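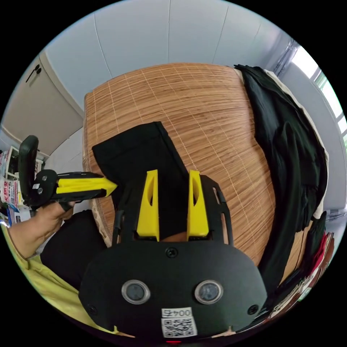
Folding night comes to the old Santoro building

I went along on Tuesday evening meaning to stay for half an hour and write a few lines about it, and I came home at gone ten with a bag of my own T-shirts folded better than they have been since I left my mum's house. So this is going to be a bit longer than a few lines, sorry.

The folding evenings started up again in September in the upstairs rooms of the old Santoro furniture shop, which has stood half empty since the showroom moved out to Bravine. You might remember the building for its beds in the window. Quite a few of those beds are still up there, as it happens, and somebody had the bright idea of using them as folding tables. It works a treat. You sit down beside one, put your heap of washing next to you and get going, and you don't have to bend over an ironing board or clear the dinner plates off anything first.

The person behind it is Dario De Luca, who ran the dry cleaner's on Zosum Street until he retired and who has clearly missed it. He started last spring with four people, all of them neighbours, and on Tuesday there were 28 of us squeezed in, plus two babies and a great many carrier bags. He does a ten-minute demonstration at seven and after that you just get on with your own pile and shout if you're stuck.

What he cares about most is the surface. Don't fold on a duvet, he told us (twice, and then once more for the people who came in late), because the cloth sinks and your edges wander off. He likes a bamboo mat laid over the bed, the sort with thin slats that you'd roll out in summer. It's firm enough to press against, it's cool under your hands, and the slats give you straight lines to go by when you're squaring something up. I'd never thought of that. I have one in the cupboard at home that has only ever been to the beach.

Then it's small things in a set order. Black first, while the light is good, as you can't see a crease in black once it gets dim. Lay it flat, smooth it outwards from the middle, sleeves in, sides in, then up from the hem into a rectangle. Dario does it in three moves and I do it in about nine, with a bit of muttering. He says a folded top should be able to sit near the edge of the mat and be picked up by its corners without coming undone, and he goes round the room testing people's. Mine failed. The woman next to me, who had brought nothing but school jumpers, passed every single time and was very gracious about it.

Bigger pieces wait their turn at the side. Sheets and curtains and anything else that flops can hang off the bed in a heap until the small stuff is done, and you're not to feel guilty about the heap. Same goes for the patterned things and the reds, which he likes kept in their own pile for no reason I could get out of him except that his father did it that way. I've been doing it since and I must say it does look cheerful.

There was a lively argument about fitted sheets. There always is, I'm told. Dario's way is to tuck the four corners into each other and lay the whole thing down flat before you fold anything, and he can do it on his own, standing up, while talking about football. Two sisters from the flats on Iltar Road do it as a pair, walking towards each other like something out of a country dance, and theirs came out smaller. He inspected it for quite a while. Then he said it was a good sheet, and we all took that as a win for the sisters.

I should say what it's all for, as it isn't only a chance to get your washing done in company (though that would be enough for me). A table by the stairs takes clean clothes that people no longer want, and those get folded along with everything else and bagged up by size for the clothes bank. Up to 600 pieces went out over the spring, Dario reckons, but he only began keeping a proper tally this month. The sheet pinned up by the door had 194 on it when I left, and somebody was still bringing bags up from a car. They'd like to get to 200 before the next session, which I'd say is as good as done.

What they're short of is men's trousers and anything for teenagers. They've got more baby clothes than they can store, so please hang on to those for now. Coats are fine if the zip works. Everything needs to come washed and properly dried, and if you could turn things the right way out before you bring them you'd be saving somebody a good hour of poking at sleeves.

A few practical bits. It's free, and you don't have to book. The door is the side one, on the car park, and you'll want to push it harder than you think. There are stairs and no lift, which they know is a problem, and there's talk of doing one afternoon a month on the ground floor if the owners agree to clear it. Tea is in the back room and it's a donation of whatever you have on you. Biscuits were gone by half past seven, so I'd bring your own or get there sharpish.

You don't need to bring a mat, there were enough to go round, but if you've got one spare I think it'd be welcome. Same for laundry baskets with both handles still on. Wear something you can sit comfortably in. I was in my smart jeans and regretted it.

I asked Dario whether he folds his own clothes at home like this and he said of course, every week, with the radio on. His daughter, who was pouring the tea, pulled a face behind him that suggested there may be another version of the story.

The next one is on the same evening at seven, and after that they'll see how the numbers go. He's promised to do shirts with collars next time, and possibly towels if we behave. I've already started saving up my washing, which my family has noticed, and I've told them it's for the community.

If you've got clothes to give and can't manage the stairs, ring the bell by the side door from half past six and someone will come down for them.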